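Ticket 2000 — Table finish, meeting room
Status: open
Opened by: Burgi Gasser
Assigned to: Snežana Kadrić

14/03/2019, Burgi Gasser
Pale wood tabletop, the Iltau one. Feels tacky under the forearms by mid-afternoon. Paper sticks to it. Supplier blames our cleaner. I doubt it, we've used the same stuff on the other tables for years with no trouble.

Reply, S. Kadrić
Wiped half with plain water, other half with Sutter soap at the strength on the label. Left both overnight. Burgi says the soap half is better. I can't feel any difference and I'd want someone to try it blindfolded. 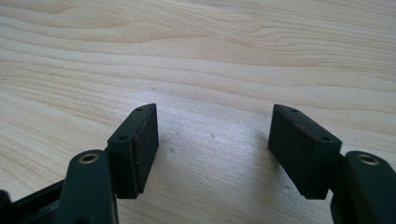

Supplier now suggests a light sanding along the grain, then a fresh coat of oil. Which way is along? It waves all over the place. They also quoted 800 for the job, and that's before the oil — no thanks, not until they tell us what finish went on in June.

Next: ask for the finish sheet again. Test a small patch on the underside with mineral spirits. No sanding until I've seen the result.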